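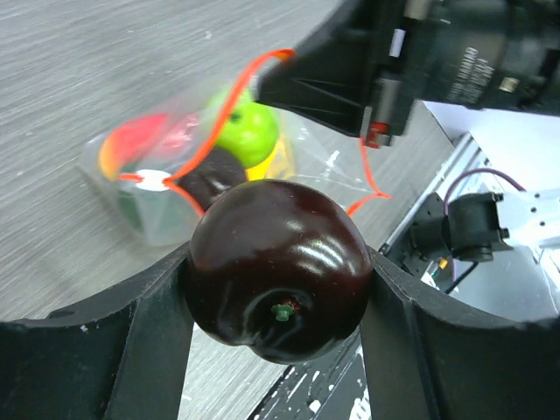
Does a plum keep ripening after it is picked? It does, and at room temperature most of the change comes in the first days!

3.2 Storage trial

We kept 40 plums from the Dordale orchard at 21 degrees, and the softening curves were a delight to plot. Sugar readings barely moved while firmness fell fast. We hope to repeat this in January with the Kuo variety.

Figure 2. A dark, glossy plum-colored fruit with a small green stem nub.

Contact | © Clurum | Back to top
2 shares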